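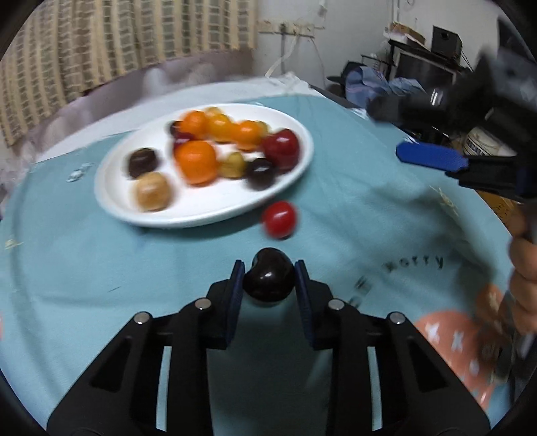
The oval plate on the teal cloth, with one cherry tomato on the loose.

I have been meaning to write about the fruit plate for a while. Brittany Petrenko asked me in the comments on the last post what I do with all the odd bits of fruit that come home from the market in Jetville, and the answer is mostly that they go on the plate.

The plate is a white oval one with a wide rim. I bought it at the church sale in Girard with a stack of saucers I have since given away. It was meant for a roast, but we don't do many roasts. It sat in the bottom cupboard for two winters under the colander. I brought it up when the old fruit bowl got a chip in it, and it has stayed on the table ever since.

I prefer it to the bowl. In a bowl the fruit goes three deep and you forget what is at the bottom until it starts to smell. On a plate everything is in one layer, more or less, and you can see what needs eating. The wide rim stops most things from rolling off. Small things still get away, and cherry tomatoes are the worst for it. I find them under the edge of the plate, behind the teapot, and once in a slipper.

The cloth is new to the blog, though not new to the house. It's the light teal one from my aunt's linen chest. I used to keep it for company and then decided that was silly. It washes fine at 40 and I don't iron it. Orange fruit looks very good on it, or beside it, and I'll admit that I buy more orange things than I used to.

How I set it up

I put the biggest orange one in the middle and work outward from there. The other bright ones go along the back. Dark fruit I tuck in between, partly because it fills the gaps and partly because if it's all together on one side the plate looks lopsided. The big red one went on the right this time. I had it on the left to begin with and moved it.

I don't wash anything before it goes on the plate. I used to, and the soft things went off faster. Now I rinse each piece when somebody wants to eat it. Anything with a soft spot comes off and goes straight into the saucepan or the freezer bag.

Bananas don't go on. They have a hook under the cupboard and they stay there.

What gets eaten first

The dark ones, always. If I put out cherries or little plums they're gone before lunch. The yellow and greenish ones hang around the longest, so I've started putting those at the back to finish ripening and turning them every second morning. It makes a bit of difference. My husband says it makes none, but he is not the one who turns them.

I know some people object to tomatoes on a fruit plate. Liette Després, who has the stall across from the bread man, told me flat out that tomatoes belong in the kitchen window. I've tried the window. Ours faces west and by four in the afternoon they are practically cooked. The table is out of the sun and close to where we make sandwiches, so that's where they live. If they sit too long I cut them in half, salt them and put them in a low oven until they shrink.

The freezer bag

This is the part Brittany was asking about. I keep one large bag in the freezer door and everything that's slightly past it goes in there, cut up, with the stones and pits out. I don't sort it. When the bag is full I make what we call plate jam. There is no proper recipe and it never comes out the same way twice. The general idea is:

Empty the bag into the big pot and let it thaw with the lid on.

Weigh what you have. Last time it was just over 1,000 grams.

Add a bit more than half that weight in sugar, and the juice of a lemon.

Bring it up slowly, then boil it hard, stirring the whole time. The last batch took 35 minutes. It depends how much water is in the fruit.

Test it on a cold saucer. If it wrinkles when you push it, it's done.

It doesn't keep the way a full-sugar jam does, so it goes in the fridge and we eat it within a few weeks. I don't bother with the canner for one or two jars. The December batch had a lot of orange in it and was nearly marmalade. The one before that was mostly plums, very dark, and good with cheese.

Citrus I keep out of the bag unless I've peeled it. I put whole slices in once and the pith made the entire pot bitter. We ate it anyway but it took a long time.

A few other things people have asked

Fruit flies. Yes, we get them at the end of summer. A small glass of cider vinegar with a drop of dish soap in it, set beside the plate, does the job. I change it every couple of days. If it gets really bad I cover the plate with a tea towel overnight.

Where the cloth is from. I don't know. There's no label left on it. Somebody told me they saw a similar colour at the Denalar outlet but I haven't been out that way to look.

Whether the plate goes in the dishwasher. It doesn't fit flat, and on its side it blocks the spray arm. I wash it by hand when I take everything off to change the cloth. I dry it right away or it leaves a ring.

Whether I'd do a second plate for vegetables. No. The table isn't that big. We eat supper at it too, and the plate already has to be moved down to the far end when there are more than three of us.

I'm going back to the market on the weekend to see if the red plums are in. Last year they had them in the little baskets, 9 dollars for a big one, and I got two. If they're decent I'll do a batch with nothing else in it and write down the amounts properly this time.

Next post will probably be the linen chest. There are a few more cloths in there I haven't unfolded since we moved, including a yellow one with a stain I want to try getting out. If anyone has had luck with old tea stains on cotton, leave me a note.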